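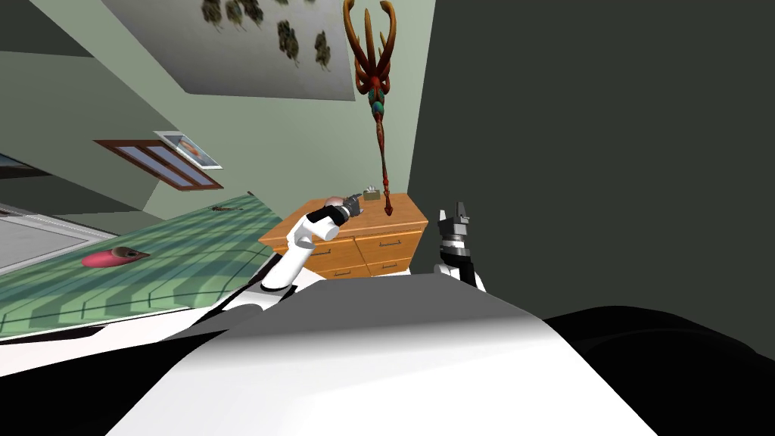

Skenport Evening College
Household Management for Beginners
Week 2 handout: Storing clothes and bedding
February 2024

Welcome back, everyone, and welcome to the few of you who are joining us this week because last week's class was full. If you missed the first session, don't worry. We mostly talked about laundry symbols and water temperature, and the handout is in the tray by the door of the Ní Chonaill Room.

Tonight we are moving on to what happens after the laundry is done, and it's a part of the job most of us were never taught. I certainly wasn't. I spent years shoving damp towels into a cupboard and wondering why they smelled like a basement. So please don't feel silly asking anything at all, and do interrupt me when I go on too long, which I will.

1. Dry means dry

Before anything gets folded and put away for more than a few days, it has to be completely dry. Feel the thick places: waistbands, pocket linings, the corners of a fitted sheet, the seams of a quilt. A cotton sheet can feel fine in the middle and still be holding water in the elastic. I like to leave things over the back of a chair for an hour after they come out of the dryer, mostly because warm fabric fools your hand. It always feels drier than it is.

Humidity in the room matters too. Somewhere below 60 percent is comfortable for stored cloth, and mildew gets a good deal more interested once you climb past 70. A small dial gauge will tell you where you stand. If your bedroom runs damp in July, as mine does, leave the drawers open an inch or so on a dry morning and let a bit of air through.

2. Clean before you store

Moths like wool, silk, fur and feathers, and they like them best with a little food or skin oil on them. A sweater you wore twice may look perfectly clean and still be a nice dinner for a moth larva. Wash it or have it cleaned before it goes away for the season. The same goes for invisible spills, white wine and lemonade especially. These go in clear and come out brown months later, and by then the sugar has set and you will have a hard time shifting it.

Skip the starch and the fabric softener on anything going into long storage. Starch can attract silverfish, and softener leaves a coating that may yellow.

3. Fold, roll or hang

People have very strong feelings about this one! My own view is that you should do whatever you will keep doing. Having said that, a few rules are worth learning:

Knits get folded. A heavy sweater on a hanger will grow at the shoulders and never quite go back.
Tailored jackets get hung, on a hanger as wide as the shoulders.
T-shirts and pajamas can be rolled, and you'll be able to see every one of them when you open the drawer.
Linen hates a sharp crease. Refold it along different lines every few months, or roll it around a tube.
Quilts should be refolded now and then too, with a bit of crumpled acid-free tissue in the bends.

We'll practice the fitted sheet together after the break. Work with a partner the first time. Put your hands inside two corners, flip one corner over the other so they nest, do the same with the other two, and then lay the whole thing on a table and fold the messy edges in. It will come out lumpy. Mine still does some weeks, and it goes on the shelf anyway.

4. Drawers and what to line them with

Bare wood gives off acids that can stain cloth over time, and older drawers often have splinters as well. Line them with acid-free paper, washed cotton, or an old pillowcase cut open along the seam. Please don't use newspaper. The ink comes off, and the paper is acidic into the bargain.

Cedar smells wonderful, but the scent alone won't rescue a sweater that was put away dirty. Sand the blocks lightly once or twice a year to freshen them, and don't let them sit directly against fabric, where the oil can leave a mark. Lavender bags are pleasant too -- I keep them in every drawer -- though I wouldn't count on them to stop a moth.

If a drawer sticks, rub a plain candle along the runners. If it still sticks, it is probably too full, and I'm afraid the cure for that is the next section.

5. Sorting, gently

Take one drawer at a time. I mean it about the one drawer. Emptying the whole bedroom onto the bed on a Sunday afternoon is how people end up sleeping on the couch. Make a pile to keep, a pile to mend and a pile to pass along, and put the keepers straight back before you go any further. Things you're unsure of can go in a box with a label on it, to be looked at again in July.

For next week

Sort and line one drawer at home.
Bring a fitted sheet, any size, and one knit that has lost its shape.
Read pages 118 onward in the course booklet, up to the section on stain removal.

The spare booklets are on the side shelf if you've left yours at home -- just pop it back before you go.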